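What Do All Those Lines on a Soccer Field Mean?

Hi, it's Juwita Halim again! Last time we talked about why basketballs have bumps, and I got a pile of letters asking about soccer. A reader from Wunwood wanted to know why there's a circle in the middle of the field, and whether you're allowed to stand in it. (You are. Most of the time.)

I love this question, because I played soccer for a whole year before I knew what any of the lines were for. I just ran after the ball and stopped when everyone else stopped. So let's shrink the field down until it fits on a table, where it's a lot easier to see, and go through it line by line.

Start in the middle

The line that goes straight across the field from one side to the other is the center line. Some people call it the halfway line. It cuts the field into two halves, and each team starts the game in its own half.

Around the middle of that line is the center circle. When a game begins, or when somebody has just scored, one team gets to kick the ball from the very center. That's the kickoff. The other team has to stay outside the circle until the ball has been kicked. After that, everybody can run through it as much as they like and the circle doesn't matter at all until the next kickoff.

The boxes at the ends

Now look at the ends of a field. You'll find a big box, and inside it a smaller one. The big one is the penalty box. Inside it, the goalkeeper is allowed to pick up the ball with her hands. Outside it she has to use her feet like everybody else! My friend Prys Probert plays in goal and he says he can feel that line even with his back to it. I'm not sure I believe him.

The smaller box is the goal area. When the ball rolls out past the end line and the attacking team touched it last, the other team puts it down somewhere in the goal area and kicks it back out. That's a goal kick.

Why is the grass stripy?

This is my favorite part. You've probably seen big fields on TV with light green and dark green stripes. Is it two kinds of grass? Nope! It's all the same grass. The mower has a roller that pushes the grass over as it goes. When the blades bend away from you, they look light. When they bend toward you, they look dark. The mower goes up, turns around and comes back down, and there are your stripes.

You can try it on a fuzzy rug or a velvet cushion. Brush your hand one way, then right next to it brush the other way. On a toy field the stripes are often just two shades of green.

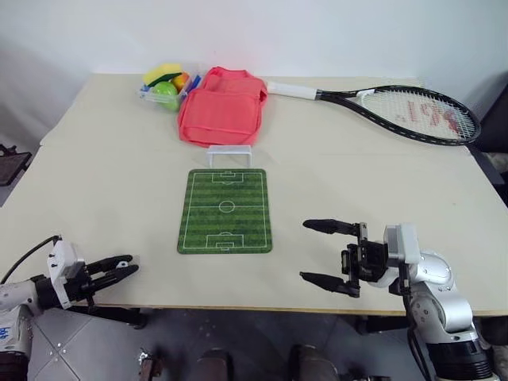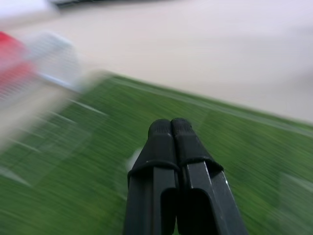
Make your own tabletop field

You don't need to buy anything. You can make one from an old piece of green felt, and bend the goals out of craft wire. Ask a grown-up before you cut up anything green in the house, please.

1. Get a rectangle of felt, paper or card. Longer than it is wide!

2. Find the middle by folding it in half, short end to short end. Open it up again. The fold is your center line, so draw over it in white chalk or white crayon.

3. Put a cup upside down in the middle and trace around it. There's your center circle.

4. Draw a big box at one end, touching the edge. Put a smaller box inside it, touching the same edge. Then do the other end.

5. Stand a goal at each end. A small box on its side works fine if you don't have wire.

For a ball, roll up a bit of foil nice and tight. Use one finger to kick. My cousins and I play first to 4 and it gets very loud.

A few words to remember

Center line: the line across the middle.
Kickoff: the kick that starts the game.
Penalty box: the big box where the goalkeeper can use her hands.
Goal area: the small box inside the big one.

Send me a drawing of your field if you make one! I'd love to see what you use for goals. Next time I'm answering a question about tennis, and why the racket has strings when a table tennis paddle doesn't.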